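Call for participants: Share your kitchen table stories with the Hegyi Supper Archive

Did your grandmother keep a recipe she never wrote down? Did your father make one dish, and only one, and make it every Sunday whether anyone was hungry or not? We would love to hear from you!

The Hegyi Supper Archive collects spoken memories of everyday home cooking, and we are looking for new participants for our spring season of recordings. You don't have to be a good cook. You don't have to have an unusual story either (people always tell us theirs is too ordinary, and then they talk for an hour and a half about cabbage). We are after weeknight food, the things that got put on the table when people were tired and the pantry was low, along with whatever was said and argued over while it was being eaten.

So far the archive holds 667 recordings, and you can listen to most of them in the reading room at Ikoria, on the second floor past the map cabinets. The oldest were made on cassette and still have a good deal of clinking spoons on them. We're fond of those. The newer ones are clearer, but we still encourage people to bring something to eat along, and a few have been kind enough to bring enough to go around.

What taking part involves

You would come in for one conversation, usually 90 minutes long, with one of our interviewers. Before that we call you on the phone, just to say hello and get a sense of what you'd like to talk about, and to ask about stairs, hearing, parking and the rest of it. There is an elevator. On the day itself you sit down, have a coffee, and talk. The interviewer has a short list of questions but is quite happy to leave it in the folder if you get going on your own.

Afterward we send you a copy of the recording, along with a typed transcript, and you have four weeks to read it over and tell us about anything you'd like taken out. Please do use that time. Family members' names, an old quarrel, the address of a house somebody still lives in: all of that can go, and you don't need to explain yourself. 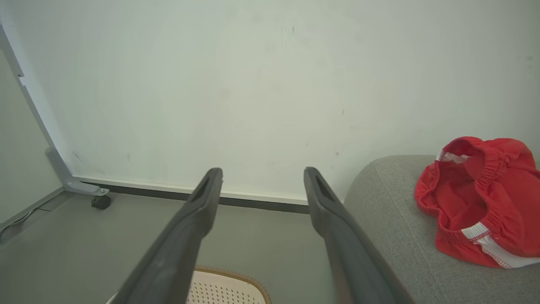

My sister talked me into going, and I thought I'd be done in ten minutes, since all we ever ate was beans. Well, it was beans eleven different ways, and which aunt made which, and I got a little teary over the last one. They were very patient with me. I'd tell anybody to go, and to bring a handkerchief.

We hear that sort of thing often, and it makes us very happy. Plenty of people come back a second time with a cousin in tow, which is fine by us. Pairs are welcome from the start, too. If you and your brother remember the same stew differently, come in together and have it out.

Who we are looking for

Anyone 18 or older who can come to Ikoria in person. We would especially like to hear from people who cooked for big households, people who worked nights and ate at odd hours, people who learned to cook late in life, and anyone who grew up on a farm, on a boat or over a store. Men are still badly outnumbered in the archive, so gentlemen, please consider yourselves invited. Interviews can be held in English, Spanish or Hungarian. If you'd be more comfortable in another language, mention it when you write and we will see what we can arrange.

Old recipe cards, stained cookbooks and grocery lists are very welcome. We scan them while you wait and you take the originals home with you the same day. Our collection of cards and clippings stands at 1273, and the one for pickled green tomatoes has been requested so often that we keep copies at the front desk.

What you receive

Each participant gets a $40 gift card to Grosora, the grocery on the corner, plus bus fare or parking. Pairs receive one card each. You'll also be invited to the listening supper at the end of the season, where we play short pieces from the new recordings (only with your permission, of course) and everyone brings a dish.

How to sign up

Send us a note by 2/27/26 with your name, a phone number, the times of day that suit you, and a few lines about a meal you remember. A few lines is plenty, though we've never yet minded a long letter. You can use the sign-up form on this page, mail your note to the Hegyi Supper Archive in care of Ikoria, or drop it in the green box by the front desk. Anyone who wrote to us in January is already on the list and doesn't need to write again.

We answer every note, usually within two weeks. If the spring season fills up, we'll offer you a place in the fall.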